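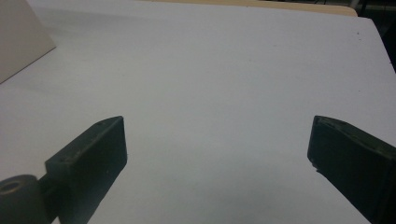
Caderno da pinça de mão, bancada 2 – abril

09h40. Comecei pela folga dos dedos. O Haris tinha deixado recado de que o esquerdo batia ao fechar. Soltei os dois parafusos do bloco da ponta, limpei a rosca, voltei a montar com trava-rosca médio. A folga que ficou vem do casquilho da articulação, não do bloco. Encomendar par novo à Cenon, o nosso stock acabou.

Dedo direito: a aresta interior tem uma falha pequena, a meio da face. Passei lixa fina só para tirar a rebarba. Para peças grandes não interessa, para as anilhas do projeto Katberg pode interessar, porque prendem por ali. A Fouzia quer trocar já os dois blocos, eu prefiro esperar pelos casquilhos e desmontar uma vez só.

10h30. Curso. Abri até ao batente e fechei devagar, com o contador ligado. Leitura aberta 2.437, fechada 734. O zero estava deslocado e por isso o programa dava "fechado" com os dedos ainda separados. Refiz o zero com a lâmina de calibração entre as pontas, gravei e desliguei da corrente. Ao ligar manteve o valor.

11h15. Ciclos em vazio: 100 aberturas e fechos sobre a superfície branca, sem peça. Nenhuma falha de leitura. Ouve-se um estalido no fim da abertura, sempre do lado esquerdo. Uma gota de óleo no eixo e ficou mais baixo, mas continua lá.

Superfície de trabalho: limpar com álcool antes de cada série, tem riscos e manchas ténues que com luz rasante baralham a deteção de contorno. A Samina viu isso na série anterior e perdeu uma tarde à procura do erro no programa. Há também um pontinho escuro perto do bordo direito. Se não sair com álcool, marcar no mapa de exclusões.

Luz: deixei como estava, fria e uniforme. Não mexer nos candeeiros sem avisar a Uzma, que tem a exposição fixada para esta bancada.

Por fazer:
– casquilhos (Cenon), pedir também parafusos de reserva
– decidir blocos novos com a Fouzia
– repetir a leitura do zero amanhã, a frio
– passar os valores ao Shoaib para a ficha da Rana

12h05. Pinça no suporte, dedos abertos, cabo desligado.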